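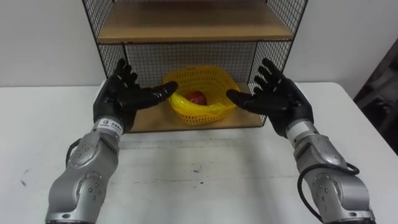 Section 4. Putting together your Grellby mesh shelf

Set aside a quiet half hour for this part, and do read all the steps once before you pick anything up – it really does save some backtracking later!

1. Lay the two side panels on a soft towel with the hooks facing up.

2. Slide the bottom shelf into the lowest pair of hooks and press down until you feel it settle.

3. Add the remaining shelves the same way, working upward.

4. Stand the unit on a level surface and give it a gentle wiggle. If it rocks, turn the feet a little at a time.

Note: The feet loosen slightly in the first few weeks, so a quick check now and then is a good habit to get into.

Caution: Do not load any one shelf with more than 65 pounds, and please keep your heaviest things (cookbooks, canned goods and so on) down low.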